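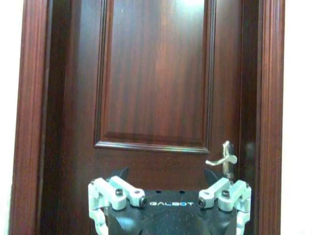
I have been trying to learn to sleep without earplugs since November, and I want to write down how it's going before I forget the bad parts. Some background: I wore foam plugs every night for years, through two apartments and one very loud marriage of pipes and radiators. Then my ears started itching and the doctor told me to give them a rest. Fine, I said, how hard can it be? Well! The first night I heard everything. I heard the fridge. I heard my own eyelashes on the pillow. And I heard doors, so many doors. Give me a dark red-brown wooden door with a silver lever handle and I can tell you what it does to a light sleeper, which is click on the way down and then click again on the way up, and the second one is always the one that gets me.

So I started reading (mistake) and then buying things (bigger mistake). I tried a white noise machine called the Drilto, which has 34 sounds, and I'd say four of them are rain. One is labeled "meadow" and sounds like a man breathing through a scarf. I used plain old "fan" for a month and liked it quite a bit, until I stayed at my sister's place in Salinas without it and lay awake until three listening to her ice maker. That was when I figured I'd swapped one crutch for another.

Next came the counting. My friend Halima Gachanja swears by counting backward from 1000 and says she has never made it below 900. I made it to 300. I was so pleased with myself for getting that far that I sat up and had to start over — again from 1000, because I didn't think it was fair to pick up in the middle.

What has helped, a little, is boring stuff. I moved the bed to the inside wall, away from the street. I quit having tea after dinner, except on birthdays. I put a thick rug in the hall, and now my neighbor's late shift sounds like it's happening in somebody else's building. I also started leaving a podcast on very low in the next room, the one about canals, and I've still never heard the end of an episode.

My rule now is that if I'm awake for what feels like a long time, I get up and fold laundry in the kitchen with just the stove light on. No phone. I've folded some truly beautiful towels this spring. Most nights I'm back in bed before I get to the socks, and the socks can wait for daylight as far as I'm concerned.

The itching is gone, by the way, so technically I could go back to the plugs. There's still half a jar of them in the bathroom drawer and I do look at it. I'm going to give it until the end of summer, when the upstairs people get their new floor put in, and then I'll decide. If any of you have tried those wax ones, please tell me how you get them out of your hair.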